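Section 4. Finger swap and alignment, hand-held gripper (Lill cell, soft goods)

Applies to both Lill hand tools, Furkwood bench. Rev by Saulius Ots, Jan 23, 2020. Replaces the taped-up sheet on the cell door, please throw that one out.

Before you start

Tool off, cable out. Wait for the light on the handle to go dark. You need the 2.5 mm hex key, the blue threadlocker (not red!!), a lint-free cloth, the flat alignment bar from the Bisov drawer. Fingers come as a pair, keep them as a pair. Do not mix an old left with a new right.

CAUTION: Fingers are spring loaded toward each other when the retaining screw is out. Keep your thumb out of the gap.

4.1 Removing the old fingers

1. Open the tool all the way by hand.
2. Back out the retaining screw on the left finger. Half a turn past loose, then pull straight. No twisting.
3. Same on the right.
4. Wipe the slide rails dry. No oil, no spray. Oil ends up on the fabric and then Hedvika gets the call.
5. Look at the pads. Shiny patch = worn, scrap the pair. Log the serial either way.

4.2 Fitting the new pair

1. Check that the threaded insert sits flush in the finger. If it spins, or sticks out, reject it.
2. Slide the left finger on untill it stops. Then the right.
3. One drop of threadlocker per screw. Snug, then a quarter turn. Don't lean on it.
4. Close on the alignment bar. Both pads should touch the full length. Light showing at the tip means the right finger is seated crooked, take it off and redo.
5. Plug in. Run Zero from the Wiveo menu. Wait for the beep before you touch anything.

Note: Zero will pass with the fingers on backwards. Check by eye, flat pads face in.

4.3 Trial on fabric

Always finish with a garment, never with the bar only. The bar is stiff and hides a lot. Use a T-shirt or something equally soft, and the woven basket.

1. Drape the garment over the rim so part of it sags inside.
2. Bring the tool in with a finger on either side of the cloth. Open, gap clear.
3. Close slowly. Lift a hand's width. Hold for a slow count of five.
4. Put it back, let go, repeat from the other side of the basket.

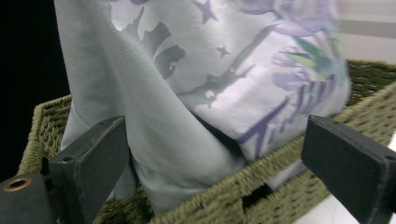

Fig. 4-2. Fingers open on either side of the garment, step 2.

Watch the rim. The fingers can end up over the weave and if you close there you grab basket and cloth together. Pad gets chewed up fast. Back off, shift over, try again.

Slips on the lift: clean pads, redo Zero, try once more. Still slips, swap the pair. Don't turn up the force to get round it. Ceiling is 4000 in the Wiveo force field and the tool ships at 3834, leave it there.

Error 274 during closing is a rail jam, usually lint. Unplug, blow out the rails, go back to 4.2 step 2.

4.4 Sign-off

Write date, tool, finger serials and your initials in the log. Next check is due after 100 hours of use, or sooner if it gets dropped. Spare pairs are in Desmond Villanueva's cabinet, top shelf. Last pair gone = tell him the same day, the August order took forever.

Camera bracket is seperate, see section 5.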